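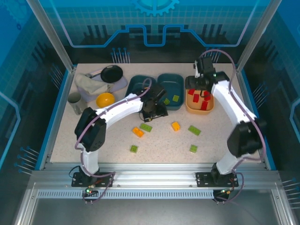 Jollesstead, December 4, 2022

Tabletop sorting

Tabletop sorting is the arrangement of small household objects on a single flat surface, usually with the help of bins, trays and pads. It is practiced in kitchens, workshops and classrooms, and covers both the clearing of a table after use and the laying out of items before a task begins.

Surface

The surface is normally a plain or speckled tabletop. Speckled finishes in white and beige hide crumbs and fine scratches, but they also make small pale objects harder to find. A sorting surface is divided by use into a holding area, where items wait, and a receiving area, where containers stand. The two may overlap on a small table.

Containers

Bins are used for loose pieces such as blocks, and are commonly set side by side with their openings facing up. Pieces can come to rest at the front lip between two neighboring bins, as with one of the lime-green blocks beside the teal pair. A piece in this position is counted as unsorted until it has been placed fully inside one bin or the other.

Trays are shallower than bins and are preferred for items that must stay visible or lie flat. A rectangular tray takes up more of the table than a bin of the same capacity – a drawback on narrow surfaces. The Kanotero series, a range of stacking bins and trays, is sold in two depths with a shared footprint. Its largest tray is rated for loads of up to 700 grams.

Pads and cloths

A pad marks a fixed place for cookware and protects the tabletop from scraping. Frying pans are set down with the base fully supported. The handle is turned to one side, away from the front edge, where it could be caught by a sleeve. Cloths are folded and stored separately in most layouts. A crumpled cloth draped over the front of a pad covers part of the pad's outline and is usually moved first.

Bowls and cups

Bowls and cups are kept upright. Tall cylindrical cups tip more easily than bowls and are moved inward when they stand near a table edge. Where color is used as a guide, contrasting items such as a yellow bowl and a gray cup can share one area without confusion.

Order of work

The Bailly layout, used in household courses at Jollesstead, proceeds from soft items to hard ones: cloths, then loose blocks, then cups and bowls, with cookware last. The Hotero layout begins with the containers and fills each in turn. Mixed methods are common.

See also: Dish storage; Drawer dividers; Table setting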